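Gap between two desks, and a cup that needs a home

seamripper40
Posted 14 June 2025

ok so. Two white tables pushed together, they meet on a diagonal bc of the wall. One is a Sastel, other one is a Stavell top, supposed to be the same height. Not the same height. Left one sits a touch lower and it drives me nuts. Also trying to settle on a spot for the little cream cup. Pics:

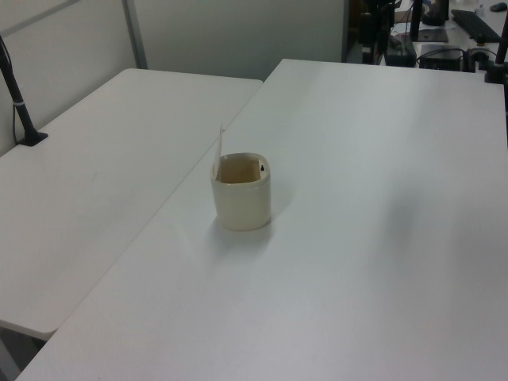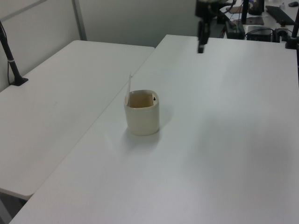
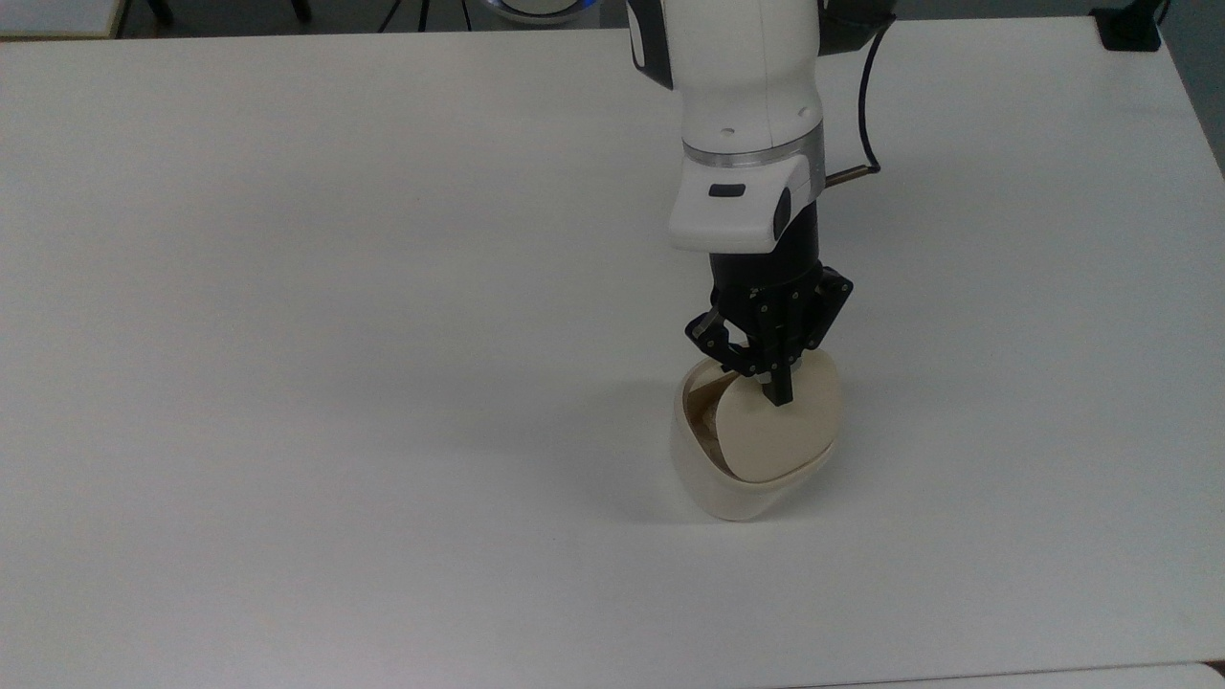 Paid 349 for the Stavell in April, not buying another table. Shims? Or just live with it?

flatpack_dad
Shims. Adhesive felt under the low one, add a layer, check with a ruler, add another. Takes ten min. Do you have adjustable feet on the Sastel? Mine does, they're just really stiff

seamripper40
no feet on mine, older version i think. plain legs

deskgoblin
Dissenting. Don't level it. Anything on wheels or felt pads and you'll have the two walking apart in a week and the gap gets worse. Join them first. Flollen sells a flat bracket that goes underneath, then level.

flatpack_dad
Brackets at an angle like that? You'd be drilling into the top for a seam that's already pushed together. Hard no from me

deskgoblin
did it on mine, been fine. 4000 posts on here and still getting told no lol

mattewhite
can we talk about the cup. What's the size? I have the Nägeli one in cream, same squarish round shape, and it's great for pens but tips if you put scissors in. I'd keep it off the seam for sure. Back corner next to the pole clamp is where mine lives

seamripper40
havent measured it. Middle is just where I put it down. I like it in reach tho, back corner is too far for me

mattewhite
then front left of the big table. still not on the seam!!

cornerunit1235
Late vote for living with it. Matte white shows every felt dot and bracket edge, and you only notice the step when you slide a keyboard accross. Spend the time on the cables at the back instead, thats what I'd be looking at all day

seamripper40
rude but fair. Going felt first, brackets if it drifts. Cables next weekend maybe

deskgoblin
it will drift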